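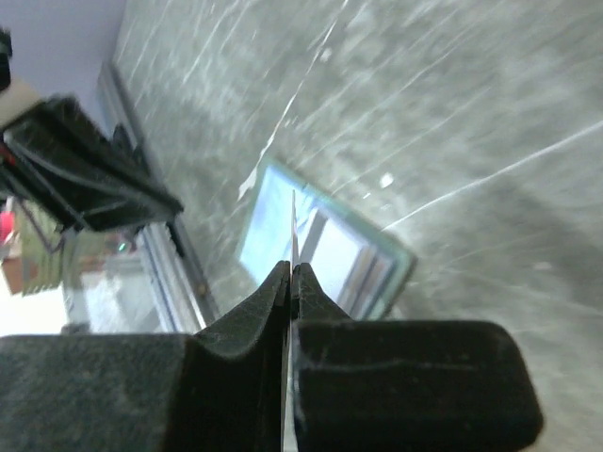
Transparent objects remain the hardest to teach, according to Olanrewaju Okafor, and a learning system that has seen only boxes and cups will not guess its way through glass.

That view now shapes the collection program at Plulska, where a team of seven has spent the period since June recording demonstrations for Wokent, a system intended to handle flat, reflective pieces on a workbench. The team has recorded 3,000 demonstrations. Each consists of one complete attempt, with views from a camera at the wrist and the position of the gripper throughout.

Failed attempts are kept. They are labeled and stored separately, and two reviewers must agree on the label before an example enters the training set. Where they differ, the recording goes to a third.

Lighting has proved the greater difficulty. A pane that is easy to find at noon may show little more than a reflection of the windows by late afternoon — and the system must learn from both. Operators at Kristiansen, the partner site, therefore repeat each task at three times of day.

The partners expect to release part of the collection to outside laboratories. Terms of access are under discussion, and Muso will host the files.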